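Household and Shop-Floor Chores Program: Interim Progress Report to the Zolis Fund
Submitted by the Hummont project team, 2022-05-12

This report covers the second funding period. The question we were funded to answer is whether a single robot arm with a two-finger gripper can take over small tidying and sorting jobs in homes and in light retail or packing work, without someone standing next to it.
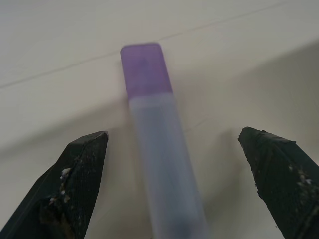 Most of the period went into picking up and putting away small, light objects from flat surfaces. We chose desk items first: pens, markers, tape, erasers and clips. They are cheap, they are found in every home and stockroom, and they cause more trouble than larger things like boxes or bottles. A marker rolls when touched off center. It has to be gripped across its width, and the fingers must come down close to the table without pressing into it.

Work completed

The arm was moved from the old bench to the new test table in the first weeks of the period. Calibration took longer than planned and we lost several working days to it. The software for planning a grasp was then rewritten so that it uses the wrist camera during the last part of the approach. Previously the arm took one look from above and moved in on that information alone, so any object that shifted was missed.

We ran 837 recorded attempts on the desk item set. Of these, 400 were on pens and markers, and 200 were on tape and erasers. The rest were split between clips and mixed clutter. Every attempt was logged with the wrist camera video, the finger position and the result entered by the operator.

Results

Single objects on a clear table are now handled well enough that we no longer treat them as a research problem. The arm finds the object, lines up and closes on it, and in most attempts the object ends up in the correct tray. When it fails, it usually notices and tries again.

Results in clutter are much weaker. Two markers lying side by side are often treated as one object. Items against a wall or the side of a tray are left behind, because the fingers need open space on both sides. Clips are still poor. We do not expect the present fingers to pick up a flat clip reliably and have stopped spending time on it.

Clear and frosted plastic remains difficult. The depth sensor gives bad readings on it, and the planner places the object lower than it is or fails to find its edge. Using the color picture for the outline and ignoring depth near the object has helped. Motion blur is a second source of error. When the wrist moves quickly, the outline is soft and the estimate of angle suffers. We slowed the last part of each approach, which improved the grasps and made the whole job slower.

Speed is the main thing standing between this work and practical use. Clearing 25 items from a table is a short and boring job for a person. The arm can do most of it, but it takes many times longer, and an operator still has to step in for the leftovers. For a household, that may be acceptable if the machine runs while people are out. For a packing bench it is not.

Maintenance

Finger pads wear faster than we budgeted for. The textured surface gives good grip when clean, but it picks up debris and the edges begin to break down with use. We have added pad cleaning to the start of each session and inspection to the end. Replacement pads from Brolteo are on order, in a harder material, and will be compared with the current type. Pad cost should be included in any later estimate of what such a machine costs to run.

Shop-floor trial

The planned trial at the Villca stockroom has been moved to August. Villca asked for a guard around the arm and a written stop procedure before it goes on their floor, and both are reasonable requests. The procedure is finished. The guard is designed but not built. The trial will cover returns sorting only: small goods arrive in a bin, and the arm moves them to one of four trays. Shelf stocking has been dropped from the plan.

Budget

Spending is within the approved total. Equipment is over its line because of the pads and a replacement cable for the wrist. Travel is under its line because of the delayed trial. We ask for permission to move the unspent travel money to equipment. No additional funds are requested.

Next period

Work will start with side-by-side objects, using a small push to separate them before grasping. We will then repeat the marker tests with faster approaches and a shorter camera exposure, under brighter lights. The Villca trial follows once the guard has been installed and checked.

Our present answer to the funded question is that the arm can do part of one chore, slowly, on a prepared table, with a person nearby. The next report will include the stockroom results and a cost per item sorted.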